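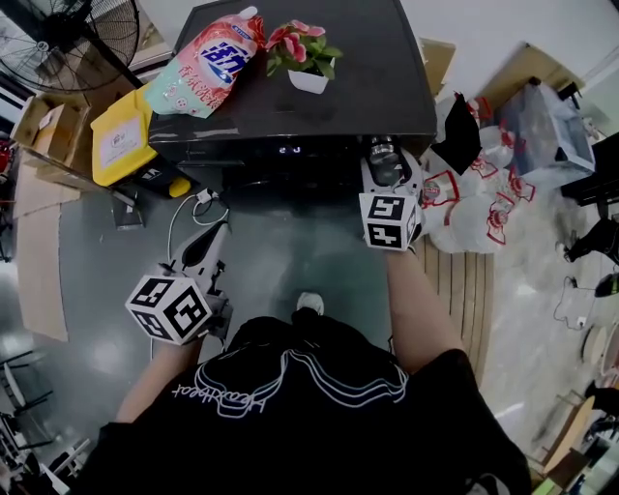
Objet : Re: [collecte-gestes] Combien de prises par meuble ?
De : Arwel Prydderch
À : liste collecte-gestes
Date : 16 mars 2026

Bonjour à toutes et à tous, bonjour Prasetyo,

Merci pour ton message, qui m'a fait plaisir et qui m'a aussi un peu piqué au vif (gentiment !), parce que tu poses exactement la question que je repousse depuis le début de la série Furthorpe. Je te cite en entier, certains abonnés ont eu des soucis de réception et je préfère que tout le monde parte du même texte :

> Bonjour Arwel, bonjour la liste,
>
> J'ai fini de relire le premier lot de Furthorpe. Les gestes sont
> propres, la synchronisation des deux mains me paraît bonne et les
> segments s'ouvrent sans erreur chez moi. Par contre je bute sur trois
> choses.
>
> 1) On a 40 prises par meuble, mais presque toutes partent de la même
> position du corps. Est-ce qu'on ne ferait pas mieux d'en garder moins
> et de bouger davantage ?
>
> 2) Faut-il ranger la pièce avant d'enregistrer ? À Oteswood on vidait
> tout, et le modèle se perdait dès qu'il voyait un vrai salon.
>
> 3) Que fait-on de la main qui ne travaille pas ? Dans mes annotations
> je la note « repos », mais elle bouge quand même, et je ne sais pas
> si c'est du bruit ou de l'information.
>
> Bien amicalement,
> Prasetyo Latuheru

Je prends les points dans l'ordre, et pardon d'avance pour la longueur, vous me connaissez.

Pour le premier, tu as raison et je m'incline. Quarante prises depuis le même endroit, c'est confortable pour celui qui enregistre (on prend le rythme, on pense à autre chose, on finit par faire le geste les yeux fermés) et c'est justement ce confort qui se retrouve dans les données. Quand j'ai relancé l'apprentissage avec Ibarra sur un sous-ensemble, j'ai retenu 14 prises par meuble, choisies pour leurs départs différents, et les trajectoires produites étaient nettement plus souples à l'approche. Je n'irais pas jusqu'à en faire une règle, c'est un seul essai sur un seul type de meuble, mais cela me suffit pour changer nos habitudes. Je propose donc qu'on déplace les pieds entre deux prises, même d'un demi-pas, et qu'on alterne la main qui commence. Si vous pouvez aussi varier la hauteur à laquelle la pince aborde le bord du meuble, tant mieux !

Sur le rangement, je suis de plus en plus convaincu qu'il faut laisser vivre la pièce. Sur la vue que j'ai mise en tête de ce message, la pince de droite est appuyée contre le bord avant du meuble noir, avec sur le dessus une recharge de lessive et une petite plante à fleurs roses, et par terre des cartons, des sacs et des câbles. C'est très bien ainsi. Un modèle qui n'a connu que des plateaux nus apprend peut-être le bord du meuble, mais il n'apprend pas à le trouver au milieu du reste. J'aimerais simplement qu'on fasse une différence entre le désordre qui renseigne et le désordre qui blesse : un câble qui traverse la zone où l'on marche, on le repousse avant de commencer, quitte à perdre deux minutes. Tout le monde a les yeux sur le meuble pendant une prise, et on travaille les deux mains occupées, donc sans rien pour se rattraper.

Il y a aussi la question des reflets, que tu n'as pas posée mais qui va avec. Le dessus du meuble est brillant, et les surfaces brillantes me donnent du fil à retordre depuis toujours. Ma façon de faire : une courte prise à vide au début de la session, pinces immobiles, marqueurs bien tournés vers la caméra, puis la même chose à la fin. Si la position estimée du cube a dérivé entre les deux, je mets la session de côté au lieu de la corriger à la main. J'ai perdu 11 sessions comme cela sur l'ensemble de la campagne, cela m'a un peu fendu le cœur, mais je préfère un lot plus maigre auquel je peux me fier.

Reste ta troisième question, la main qui ne travaille pas, et là je n'ai pas de réponse bien carrée. Dans la vue ci-dessus, la pince de gauche est tenue bas, près du sol, alors que l'autre touche le meuble. Est-ce du repos ? Un contrepoids ? La préparation du geste suivant ? À partir d'un seul instant, impossible de trancher, et je crois que c'est là que l'étiquette « repos » nous joue des tours : elle affirme quelque chose sur l'intention alors que nous n'avons que la position. Je serais partisan d'écrire « sans contact » et de laisser la trajectoire complète dans le fichier. Celui qui voudra la filtrer le fera très bien de son côté, tandis que celui qui en aurait besoin ne pourra pas la réinventer.

Cela nous oblige à repasser sur les annotations existantes, soit 3 136 segments en comptant ceux d'Oteswood. Je m'occupe volontiers du remplacement automatique de l'étiquette. Il faudra par contre un œil humain sur les segments où les deux pinces touchent quelque chose en même temps, car l'ancien outil de Sukach n'en retenait qu'une, et je ne me souviens plus laquelle il privilégiait (si quelqu'un a gardé la notice, je suis preneur).

Un dernier détail pratique : pensez à regarder par où passe le câble de la pince avant chaque série. Quand il traîne et s'accroche, le poignet compense sans qu'on s'en rende compte, et on retrouve dans la courbe un petit crochet qui n'a rien à voir avec la tâche. J'en ai gardé plusieurs dans le lot de juin avant de comprendre d'où ils venaient.

Prasetyo, dis-moi si « sans contact » te convient ou si tu vois un terme plus juste. Et si d'autres veulent relire une partie des segments, écrivez-moi directement, même pour une petite tranche, cela m'aidera beaucoup.

Bien chaleureusement à vous,

Arwel

Messages récents de la liste
Combien de prises par meuble ? (Prasetyo Latuheru)
Notice de l'ancien outil Sukach, quelqu'un l'a-t-il ?
Oteswood : droits d'accès au second lot
Ibarra : reprendre un apprentissage interrompu
Marqueurs et surfaces brillantes, suite
Furthorpe : nommage des dossiers de session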